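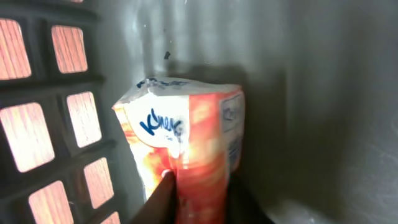
Why does paper soak up water when a plastic bag doesn't?

Paper is a mat of plant fibers with tiny gaps between them, and both the fibers and the gaps pull water in.

Everyday Materials, Week 4: Paper and Water
Otcombe Evening College, Introductory Science

Welcome back! This is my favorite week of the course, so forgive the length of these notes. Please read them before the practical and bring a pencil (pen ink runs, as last year's group found out).

What the fibers are made of

Wood, cotton and straw all contain cellulose, a long chain molecule built from sugar units. Along the chain are lots of oxygen and hydrogen groups that water molecules stick to very readily. Polyethylene, the stuff of most thin plastic bags, has long chains too, but there's hardly anything on them for water to grab. Put a drop on each and look at it from the side. On the plastic it sits up in a bead, and on plain untreated paper it flattens and sinks away. I could watch this all evening.

We call a surface that water spreads on "wettable." You'll need that word for the worksheet.

Capillary action

Now the gaps. Water clings to the walls of a narrow space and it also clings to itself, so once the edge creeps forward the rest gets dragged along behind. The narrower the gap, the higher the water can climb against gravity. It doesn't climb faster, though, and people mix these two up every single year! Very narrow gaps also hold the water back through friction, so a sheet with wider pores can win the race early on and still lose on final height.

Plants make use of the same clinging forces, although a tall tree depends mostly on the pull from water evaporating at its leaves. If you want the longer story, Mathur covers it well from page 580 on. Skip the boxed math unless you enjoy it.

Why wet paper falls apart

Dry fibers hold on to each other through hydrogen bonds, the same kind of attraction that draws in the water. When water gets between two fibers it takes those spots for itself, and the sheet goes weak. Toilet paper is meant to do this. Kitchen towels are usually treated with a wet-strength resin that ties the fibers together in a way water can't easily undo. Writing paper has a different treatment, called sizing, which slows the water down so that ink stays where you put it.

A good comparison to try at home: leave a strip of toilet paper and a strip of kitchen towel in a jar of water, put the lid on, and shake. Wonderful mess in one jar, very little change in the other.

The practical

Work in pairs. Each pair needs a 400 ml beaker, a ruler, a clip stand and strips of three papers: facial tissue, coffee filter and printer paper. Put 200 ml of water in the beaker and a few drops of food coloring. Draw a pencil line near the bottom of each strip, hang it so the water just touches the line, and start the clock.

Write down the height every minute until the end of the run. Plot all three on one graph, time along the bottom. You should get curves that rise steeply and then bend over. Think about why they bend before you ask me, it's a lovely bit of physics and you have all the pieces already.

If you have time left, cut two strips from the same sheet at right angles to each other. Machine-made paper has a grain, and water often travels a little farther along it.

For next week

Finish the graph and answer worksheet items on wettability and sizing. Bring in one scrap of paper you think will surprise us. Baking parchment has been done!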